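Getting through the clothes pile without losing your afternoon

I have been folding other people's washing as well as my own for longer than I care to admit, and if there is one thing I would say to anybody staring at a great heap of clean clothes, it is this: don't start with the heap! Start with the table. Wipe it, dry it, put away the letters and the mugs, and only then bring the clothes to it. It sounds fussy, I know, but a shirt picks up a ring of tea in no time at all, and then you are back to the machine with it.

What follows is simply how I go about it, set down at the request of my neighbour Hatice Kocabaş, who got fed up with ringing me.

Hang the soft things first

Light, floppy cloth is the worst for creasing when it sits at the bottom of a pile, so pull those pieces out before you do anything else. Hold each one up and let it hang for a moment, give it one good shake from the top, and smooth it downwards with the flat of your hand. A good many of the soft wrinkles will drop out on their own and you can leave the iron in the cupboard (hooray). If a piece has gone into long bunched folds like this green one, hold it up by the smoother part and let the bunched side fall free.

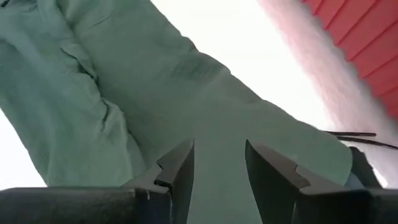 Keep a spray bottle within reach

Plain water is fine. I used to add a capful of something scented, and it left a mark on a good blouse, so now it is water and nothing else. Two squirts from arm's length, a gentle tug along the seams, and over the back of a chair for ten minutes while you get on with the rest. Do empty the bottle now and again and let it dry out, because water that has stood about since September is not something you want on your pillowcases.

A stiff plastic tub with a good thick rim is the other thing I wouldn't be without. Mine takes the odds and ends, by which I mean single socks, belts, and anything that needs a button, and it saves them wandering all over the table. I keep the bottle and the tub side by side so that I can reach either one without looking.

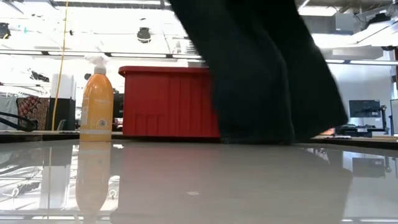
Leave the denim until last

Heavy things flatten light things, and they also hide them. Every time I lift a pair of jeans out of the heap there is something small and bright tucked underneath that I had quite given up on, so feel about under the big folds before you scoop the lot into your arms. Then fold your jeans lengthways, seam to seam, run your hand down firmly, and fold in three. They will stand up in a drawer like books on a shelf, and you can see every pair at once.

Dark blues and bright reds are best kept apart if either is new or the least bit damp. I learned that with a cream cardigan and I still miss it.

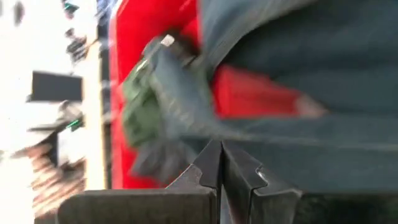
Graciela Palma wrote in to say that she does her denim first, straight off the line while it is still a touch stiff, and finds that it holds the crease better that way. She also turns the red things inside out before they go anywhere near the rest, and has not had a pink vest in years.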